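The gauge at Plenico stood in a concrete well below the old pump house, and it had been read twice a day for longer than the house had held a pump. The reading was the level of the reservoir in centimeters above a brass mark. At the start of June it was 1,808.

Afonso Serrano took over the readings from Abílio Patrício, who was retiring to a flat with no stairs. The handover lasted one morning. Patrício showed him the padlock, the lamp, the ladder with the bad fourth rung and the ledger. The ledger had ruled columns for date, hour, level, wind and remarks. The remarks column was nearly always blank.

"What goes in remarks?" Serrano asked.

"Remarks," said Patrício.

Serrano rented a room at the edge of town and spent his first evening with the old volumes, of which there were eleven. He had worked for nine years on drainage accounts at Stimside and was used to figures kept by other people. He drew the monthly means on graph paper and taped the sheets together until they ran off the bed.

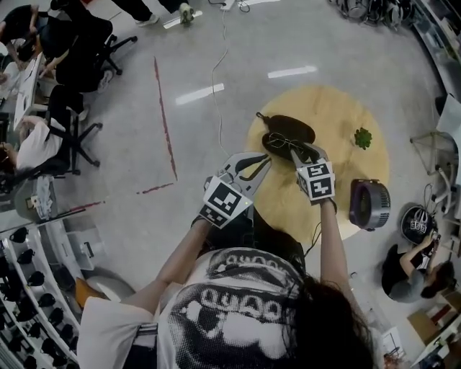 *Glasses on the tray, a small succulent to the right.*

The curve was what he expected. It rose in winter and fell in summer, and the fall was steeper in years when the orchards at Dagdag drew their full share. What he did not expect was a step. In the fourth volume the level dropped by exactly 137 centimeters between the evening reading and the next morning's, and it never came back. There was no release recorded at the dam. The wind was light from the west. The remarks column was blank.

He considered the causes in order. A misread digit would have corrected itself by the following day. A leak would have shown as a slope. A release of that size would have put the lower road under water, and the road ledger, which he went and asked for, showed a cart of lime going down it at seven that morning. That left the mark. Somebody had raised the zero.

He went down the ladder with the lamp and a wire brush. The brass mark was set in mortar at the height of his chest. He cleaned the wall below it by hand's breadths, and at the level of his ankles he found a patch of a different mortar, smoother and slightly paler, the size of a playing card. From the center of the patch to the center of the brass was 137 centimeters by the steel tape. He measured it three times and entered the mean, to the nearest half, in his own notebook.

The evening reading was 1,806. He wrote it down and left the remarks column blank, then stood there for some time with the pen.

Patrício's flat smelled of paint. He had put his chair where he could see the street.

"You found it quickly," he said. "It took me six years."

"You didn't move it?"

"I was at school. It was the man before the man before me. Emamo, they called him. He was short, and his back was going. The old mark was at his ankles. He had to lie on the wet floor to read it, twice a day, in January." Patrício turned a hand over on the arm of the chair. "So he moved it up to where he could see it."

"And told the office?"

"The office had a rule that the mark could not be moved. There was a form to request an exception. It went to the provincial engineer, and the engineer's post was vacant."

Serrano asked how long the post had been vacant.

"It was filled the year I started," said Patrício. "I wrote to him about it. He answered that the records were continuous and he saw no cause to disturb them."
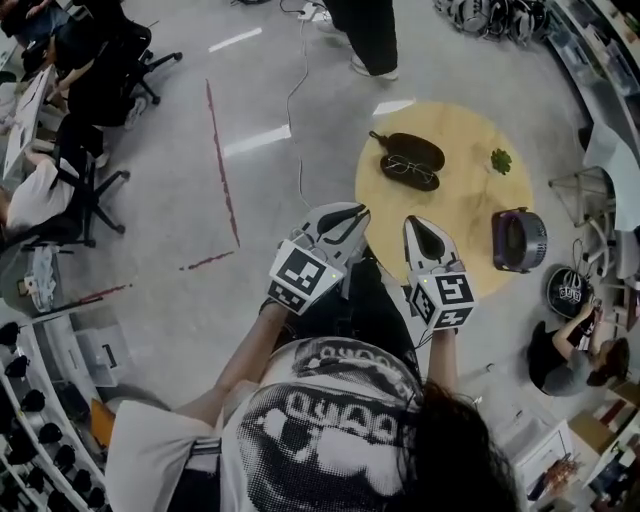 PLENICO, June

Serrano wrote the letter at the end of his second week. He set out the step, the patch, the tape measurements and the lime cart. He proposed that 137 be subtracted from all readings before the move, and that a note to this effect be pasted inside the cover of each volume. He enclosed a table of corrected annual minimums. The greatest change was in the drought year, which the town had always held to be its second worst. With the correction it became the worst by a margin of 40 centimeters.

The reply came in nine days. It thanked him for his interest. It stated that the allocation to Dagdag had been fixed by treaty against the drought minimum as published, that a revision would oblige both parties to reopen the allocation, and that the cost of doing so was estimated at 3,310 a month for the length of the proceedings. He was asked to continue the readings.

He took the letter to Patrício, who read it holding it a long way from his face.

"Mine was shorter," he said. 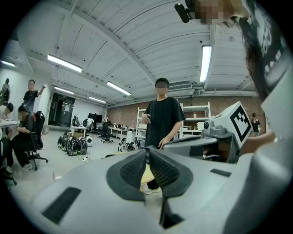 *A white sneaker, seen between the two fingers.*

The level went down through the summer at the usual rate. Serrano replaced the fourth rung. He bought a better lamp. In the mornings the well was cool and he could hear the water working in the inlet pipe, and he read the gauge to the centimeter and then again to check.

On the last evening of the quarter he closed out the volume. There was a line at the foot of the page for the keeper's signature, and he signed it. Then he went back to the top, to his own first entry, and in the remarks column he wrote: *Zero of gauge is 137 above original. See wall.*

It fit the column if the letters were kept small. He blotted it, started a new page, and ruled the lines for the morning.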